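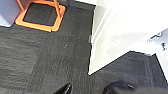 What Touches the Floor: Moving Furniture in the Londel Room

Mavis Mercado
Interior Studies, second-year project report

1. Where the project came from

The Londel Room is on the lower level of the Fitzsimmons building and most of our year has eaten lunch in it, slept in it or finished an assignment in it at some point. I chose it because I wanted a room I could keep going back to. My first proposal was for a new colour scheme. Then I spent an afternoon sitting on the floor with a tape measure (my knees have not forgiven me) and got completely hooked on the bottom ten centimetres of everything.

Furniture looks so different from down there! Legs, rails, castors, panel edges and bases all meet the carpet in their own way, and those meeting points decide how a room gets cleaned, how easily you can shift things and where people catch their toes. When we draw a plan in class we draw the outline of the tabletop. The part on the floor can be a completely different shape, and in this room it often was.

So my question became: can the Londel Room be made easier to walk through and vacuum using only the furniture it already has?

2. The carpet

The floor is dark charcoal-grey carpet laid in large tile-like sections. The grain changes direction from one section to the next, so the same grey reads a little lighter or darker depending on where you stand and which way the light is coming. I had walked over it for a year and never noticed. Once I had seen it I couldn't stop seeing it, and the joins ended up being the most useful drawing tool I had.

I used them as a grid. For every piece of furniture I recorded which section it stood in and how far its nearest corner was from two joins. That meant I could put a piece back exactly where it came from without sticking tape to the carpet, which I had been asked not to do. It also meant that friends who helped me could read my plan without training. "One over from the join, long side facing the door" is a perfectly good instruction.

The drawback is that the joins are hard to find in low light. On my second visit half the ceiling lights were off and I put a table one whole section too far along. I only caught it when the distances wouldn't add up on my sheet.

3. Looking at bases

I sorted what I found by the kind of contact it made with the floor.

Point contact: chairs and tables on legs. They leave small round dents, and the vacuum head goes between the legs fairly happily. Chairs are the pieces that wander most, so any plan that depends on a chair staying put is a bad plan. I learned this by making one.

Line contact: sled bases and long rails. You can't pass a vacuum through these, only along them. Crumbs collect on one side, usually the side people sit on.

Closed loop: my favourite group, and the reason the orange stand gets so much room in this report. Its base is a rounded rectangle lying right on the floor, with slim uprights rising from it, and the middle is open so you look straight through to the carpet. The opening has clipped corners on one side, a detail I drew wrong three times before I got down and looked properly. I love this piece. It's a cheerful colour against all that grey, paler along the front bar and deeper toward the back, and it gives your eye somewhere to land when you come in.

It is also a small carpet-fenced-off-from-the-carpet. A vacuum head has to be lifted over the bar, set down inside, worked around and lifted out again. If you're in a hurry you skip it, and I know this because I skipped it.

Full contact: panels and bins that go all the way down. Easy to clean up to, and nothing gets underneath, but dust settles along the bottom edge in a thin line. When a bin is pushed close beside another piece the gap between them becomes its own problem. It's too narrow for the vacuum head and too dark to see into.

4. Measuring the way through

The main path runs from the door to the sink counter. At its tightest it was 917 mm, measured at floor level between a table leg and the nearest fixed base. At tabletop height it was narrower again. I decided early on to report the floor figure only, so that every measurement could be compared with the others, and I kept the tabletop ones in my notebook.

I was aiming for 1000 mm at every point on the path. I picked that figure myself as an easy one to check with a metre rule: lay it across, and if it fits flat on the carpet between the two pieces, the spot passes. This turned out to be much faster than reading a tape, and I'd recommend it to anyone doing a room survey alone.

5. The move

We did the move on a Tuesday, starting at 7:30 in the morning before anyone wanted the tables. The order we worked in:

Chairs out to the corridor first, stacked where they didn't block the door.
Tables walked to their new positions, two people to each, lifted and not dragged. The carpet sections can catch at a join if something heavy is pulled across them.
Full vacuum with the whole middle of the room open. We used the Curkodo upright from the cleaning cupboard, which is loud but very good on this pile.
Bases and bins placed last, lined up against the joins.
Chairs back in.

The biggest single change was turning the long tables to run with the path. I had expected people to object to facing the other wall. One person asked who had moved the window.

The second change was spacing the pieces along the side of the room so that each gap is either closed up completely or wide enough for the vacuum head. I'm proudest of this rule. It's tiny, it costs nothing and it got rid of nearly all the dark little slots where wrappers used to end up.

6. Results

After the move the tightest point on the path measured 1084 mm, so the whole route passed the metre rule test with a bit to spare. I checked again nine days later. Two tables had drifted and the chairs were everywhere, as chairs are, but the rule still fit at every point along the path.

Vacuuming was harder to judge. I timed it before and after, but a different person did it each time and I don't think the comparison is fair, so I've left the times out. What I can report is that with the new layout the cord reached the far corner from one socket, and before it didn't.

I also asked people using the room what had changed. Most said it felt bigger. A few said it was brighter, and I hadn't touched the lights. My guess is that more carpet is showing in one uninterrupted piece, and the shift in the grain is easier to see when there aren't legs all over it. I'd like to test that properly with a proper set of questions next time.

7. What went wrong

My first plan was drawn from tabletops. I had to redo all of it once I understood how far some bases stick out past what stands on them, and how far others tuck in.

I borrowed a set of Zovard felt pads for the table legs, thinking they would make the tables easier to shift. On hard floor they would be great. On carpet they bunched up and came off, and I spent a lunch hour picking felt out of the pile.

I should have asked the evening class about the layout as well as the day students. They use the room in larger groups and have since pulled two tables together at the back. It works fine, and I've added it to the final plan.

8. Next steps

The closed loop bases still need an answer. I don't want to replace them, partly for the budget and mostly because I like them so much. In April I'm going to try a low tray cut to fit inside an opening, shaped to match the clipped corners, that can be lifted out and shaken. The cardboard version is done and the first fitting showed it was too wide at the front. The second one is on my desk now, waiting for the glue to set.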